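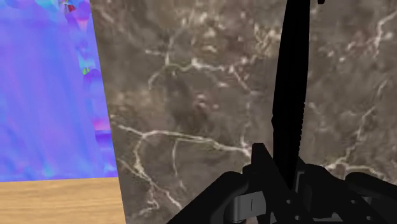
¿Cómo se guardan las novelas de bolsillo para que no se les deforme el lomo?
De pie, con ejemplares de altura parecida a cada lado y con el hueco justo para meter un dedo entre el último libro y la pared del estante.

Lo que estropea una novela de bolsillo es casi siempre la presión mal repartida. Un libro inclinado durante un invierno entero coge la forma de la inclinación y ya no la pierde. Si la fila no llega al final del estante, ponga un sujetalibros o tumbe dos o tres tomos gruesos en el extremo para que hagan de tope. En casa uso unos de chapa doblada que compré de la marca Gatti; sirven igual los que se hacen con una escuadra de ferretería y un trozo de fieltro pegado.

Los tomos muy gruesos son otro caso. Tengo una novela de 798 páginas, edición rústica, que de pie se descolgaba por su propio peso: el bloque de hojas tiraba hacia abajo y la cubierta se abría por la parte superior. Desde que está tumbada se mantiene bien. Encima de un libro así no conviene poner más de 2, y que sean más pequeños que él.

Abrir un libro nuevo

Antes de leer una edición encolada hay que ablandar el lomo. Se apoya el libro por el lomo en la mesa, se baja primero una tapa y luego la otra, y después se van bajando unas pocas hojas de cada lado, alternando, hasta llegar al centro. Se pasa el dedo por el pliegue sin apretar. Con los libros cosidos también se puede hacer, aunque lo necesitan menos.

No abra nunca por la mitad un libro de bolsillo recién comprado para que se quede plano. La cola se parte en ese punto y las hojas empiezan a soltarse por ahí.

Hojas sueltas

Para una sola hoja suelta basta con cola blanca de encuadernar, la que queda flexible al secar. Yo gasto la de Jovau, pero cualquiera de pH neutro vale. Se pone un hilo muy fino en el canto de la hoja con un palillo, se encaja hasta el fondo, se comprueba que no sobresale por delante y se deja el libro cerrado bajo peso toda la noche. Un papel encerado a cada lado de la hoja evita que se pegue a las vecinas.

La cinta adhesiva transparente, fuera. Amarillea, mancha el papel y al quitarla se lleva la letra. Tampoco sirve el pegamento de contacto, que endurece y acaba partiendo el lomo por otro sitio.

Manchas y olores

El polvo del corte superior se quita con una brocha ancha y seca, con el libro bien cerrado y cepillando desde el lomo hacia fuera. Las marcas de lápiz salen con goma blanda. La tinta no sale, y frotarla adelgaza el papel.

Para el olor a cerrado de los libros de segunda mano, meta el ejemplar entreabierto en una caja con tapa y un tarrito de bicarbonato al lado – al lado, nunca espolvoreado sobre las páginas – y déjelo una semana. Si el olor sigue, cambie el bicarbonato y repita. Con moho visible no hay truco casero que valga: se separa el libro del resto y se decide si merece pagar a un restaurador.

La estantería

Un estante de tablero de 85 centímetros sin apoyo central se comba si se llena de libros a doble fila. Cuando ya tiene panza, lo más sencillo es vaciarlo, darle la vuelta y añadir un listón atornillado por debajo, en el borde delantero. Si tiene que taladrar la pared para poner una escuadra en medio, tape antes los libros con una sábana, que el polvo de yeso se mete entre las hojas. El Driller pequeño que tengo en el taller hace ese agujero sin problema con una broca de 6.

Deje unos centímetros entre la trasera y la pared si es una pared exterior. En enero y febrero es donde más condensa la humedad.

Prestar y apuntar

Una libreta colgada en el lateral de la estantería con título, nombre y mes. Lino Guerra, que me enseñó a coser cuadernillos, ponía además una tira de cartulina en el hueco del libro prestado, y así se ve de un vistazo lo que falta. Las tiras se cortan de las cajas de cereales.

Para forrar las que más se prestan, plástico sin adhesivo, con solapas de seis centímetros dobladas hacia dentro y sujetas solo al propio forro. El rollo de Turklow me costó 49 céntimos más que el corriente y no se ha puesto pegajoso.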